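Home Talks Slides Speakers Contact
Search talks and notes Go

Speaker notes: Budgeting for a second picking cell
Nabila Nair, Daltmont packing floor

Opening

Say who I am and what I buy. We had one arm, bought secondhand, and in November we were asked to price another. Most of this talk is about the lines we left off the first quote. Skip the company history if we start late.

What the fingers cost

The arm gets all the attention in a quote. The gripper is usually a single line. Ours came from Sivitz with standard fingers, and a spare pair was $754. We had budgeted for no spares at all.

Pause before the next part.
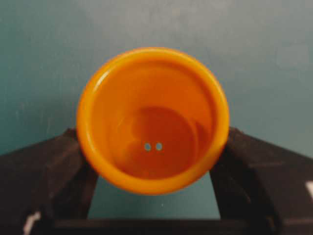 Ask the vendor which parts of the gripper wear and which are covered. Get the lead time in writing. Ours was quoted at two weeks and we planned on that, so the cell sat idle when it ran to five. For the new cell we are ordering two spare pairs with the arm and putting them on the same purchase order.

Cameras and mounts

Hidayat quoted $1,359 for the wrist camera with cable and bracket. The fixed camera was a separate quote. Budget for both, plus a day to set them up. If a camera gets moved, somebody has to set it up again, and those hours belong in the plan too.

Test items

Buy your own set and keep it with the cell. Plain plastic cups are cheap and easy to replace. Choose colors that stand out from the work surface. Write down which items the vendor used at acceptance, so you can repeat the test later.

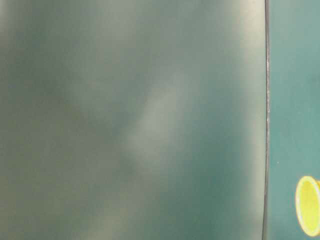 Yearly costs

Service plan from Selo: $2,231. Software renewal is billed apart from that, so check the month it falls in. Ours landed in the wrong budget year. Kurniawati Hutapea in our finance office now keeps both dates on one sheet.

Take questions. If asked about leasing, say we looked at it and the term was too long for us.

Comments (2)

packline_dee: Did the spare fingers need any new setup when you swapped them?

R. Olm: Same trouble here with the renewal date. We asked for it to be moved and they did it.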